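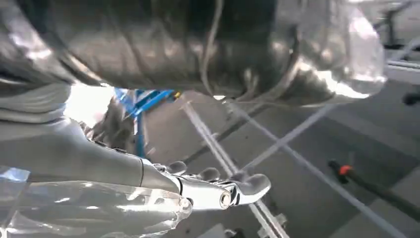 Silver covering with a gray cable running across it.

Gilbridge Self Storage: Frequently Asked Questions

What sizes do you have?
Units run from lockers up to drive-up garages. The Tallis Road building has the small and medium units, all indoors. The Brakier Street building has the drive-up units and the parking spaces. If you aren't sure what you need, make a list of your largest pieces and bring it to the office. A one-bedroom apartment usually fits in a medium unit if the bed frame comes apart.

How long do I have to rent for?
The minimum is one month. After that the rental rolls over each month until you give notice.

How much notice do I need to give?
Ten days, in writing or through your online account. If you leave in the middle of a month, we don't refund the unused days. You do get your deposit back, less any cleaning charge.

What are your hours?
The gates open at 6 a.m. and close at 10 p.m. every day. The office closes at 5 p.m. Your gate code won't work outside gate hours, and if you are still inside after 10 p.m. you will have to call the night number on the exit post to get out.

Do I bring my own lock?
Yes. We sell disc locks at the counter, or you can use your own as long as the shackle fits the hasp. Only one lock per door. We don't keep a key.

Is the building heated?
Tallis Road is kept between 55 and 80 degrees all year. Brakier Street is not heated or cooled. Don't put candles, records, instruments or oil paintings in a Brakier Street unit.

What can't I store?
Food, plants, animals, gasoline, propane tanks, fireworks, paint thinner, tires (more than four), and anything that is illegal to own. Drain the fuel from mowers and trimmers before you bring them in. Empty and dry out refrigerators and leave the doors propped open.

Do I need insurance?
Yes. Your homeowner's or renter's policy may already cover stored goods, so check with your agent and bring us the page that says so. Otherwise you can buy cover from us in steps of $1000.

Can someone else get into my unit?
Only if you add them to your account and they have a key to your lock. We won't let a family member in on the strength of a phone call.

What happens if I pay late?
Rent is due on the first. You have 3 days before a late fee is added. After that your gate code is turned off until the balance is paid. Call us early if you know you'll have trouble, as we can sometimes move your due date.

Can I run a business out of my unit?
You can keep stock and files in it. You can't meet customers there, run power tools or sleep in it. There are no outlets in the units.

Will you accept deliveries for me?
At Tallis Road only, up to 500 pounds per delivery. Fill in the delivery form first. Put your unit number on the label, for example "Unit 379."

Do prices change?
We review rates each March. You'll get a letter at least thirty days before any increase.

Is there a truck I can use?
No. Bakhtiari Rentals, across from the Brakier Street gate, has vans and trailers. Book with them directly. Hand carts are free at both buildings and need to go back in the lobby when you're finished.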